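Search this site Enter keywords Go

About us

Verkero collects demonstrations for robot learning. We do not build robots and we do not train the final models. Our product is the material in between: recorded runs of household tasks, checked, labeled and delivered in a form that a training team can load without rewriting its own tools.

The company was set up by Christos Makris, who had spent several years writing motion planners for warehouse arms and had grown tired of tuning them by hand for each new building. The first contract was for drawers. The second was for doors, and doors have remained a large part of the work.

Most of our collection is done in simulation. An operator controls a two-armed robot inside a rendered house, and the software stores the joint positions, the gripper commands and the views from the robot at every step. Doors look simple on a task list and are slow in practice. The robot has to place its base, keep both arms clear of the frame, move the panel far enough and then get its own width through the gap.

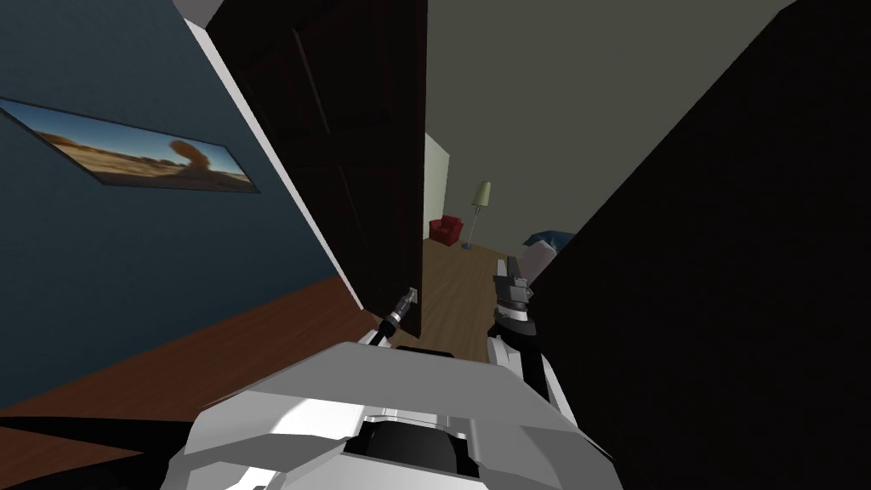

Household Tasks Group, Demonstration Collection

The view is from above the robot's own torso, with the two grippers reaching toward the doorway and the next room visible past the open door. The operator works from views of this kind. There is no overhead map during a recorded run, and the tilt of the view is left as it is. A learned policy will receive the same input, so an operator who had better information would produce actions that the policy has no means of explaining.

How a task is collected

Each task starts with a written definition. For a door it states the starting region of the base, the starting angle of the panel, which contacts are allowed and what counts as finished. Contact between gripper and panel is allowed. Contact between forearm and frame is logged, and the run is kept only if the customer has asked for recoveries.

Operators then practice the task off the record. Practice runs are deleted. When an operator's runs are consistent, recording is switched on and the layout begins to change between runs: wall color, floor, furniture, pictures, lighting, and the position of the robot. A standard door set contains 2000 accepted runs. A small set contains 1000 and is intended for teams that want to adapt a model they have already trained.

Rejected runs are stored separately with a reason code. The codes are short and have changed little: lost view, base collision, timeout, wrong goal, operator abort. Customers can request the rejected runs at no extra charge. Several use them to train a failure detector.

The software

Recording runs on Jurkadano, our in-house collection tool. It handles the operator controls, the time stamps and the replay check. In the replay check, the stored commands are sent back into the simulator from the stored starting state, and the result is compared with the original. If the door ends at a different angle, beyond a set tolerance, the run fails and is not delivered. Version changes in the physics engine are the usual cause of a bad batch, so each run carries the engine version in its header.

Labeling is done in a second tool, Dalla. A labeler marks the boundaries between phases, such as approach, contact, opening and passage, and writes one plain sentence of instruction for the run. Two labelers work on each run without seeing each other's marks. Where their boundaries differ by more than the agreed limit, a third person decides.

The current house library has 286 room layouts. Rooms are joined through hinged doors, sliding doors and open archways. Hinged doors are the most requested and are also the most varied in the library, with left and right hinges, push and pull sides, and several handle types.
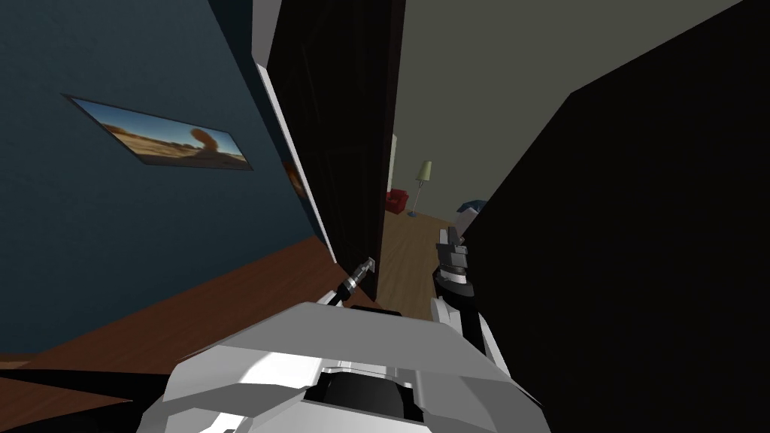

Why do you record in simulation when the final robot will work in a real home?
Simulated runs are cheaper to vary and can be replayed exactly, so we use them for broad coverage. Most customers then add a smaller set recorded on their own hardware.

Lighting is varied on purpose. A dark door beside a large unlit surface gives the model very little edge information near the gripper, and a set made up only of bright rooms would hide that problem until late in testing. We keep the dark layouts at a fixed share of every door set and report that share in the delivery notes.

People

The collection floor is run in two shifts, the first starting at 7:30 a.m. Operators come from varied backgrounds, including crane operation, dental technology and video editing. Training takes place in September and again in spring. New operators begin with drawers and cabinet doors before they are given tasks that require the base to move.

Engineering is a small group that maintains Jurkadano and Dalla and writes the export formats. Quality review reports directly to Christos Makris and is kept apart from the collection schedule. A reviewer can hold a batch without asking the project lead.

Earlier work

Our longest project to date was Pappas, a set of room-to-room tasks in which the robot passes through at least one door before it reaches its goal. It closed with 3325 accepted runs. The task definitions from Pappas are still the starting point for new door contracts, and the phase labels in Dalla were drawn up during that project.

Requests for sample data should state the robot model, the control rate and the preferred action format. Samples are sent with the task definition and the full list of reason codes.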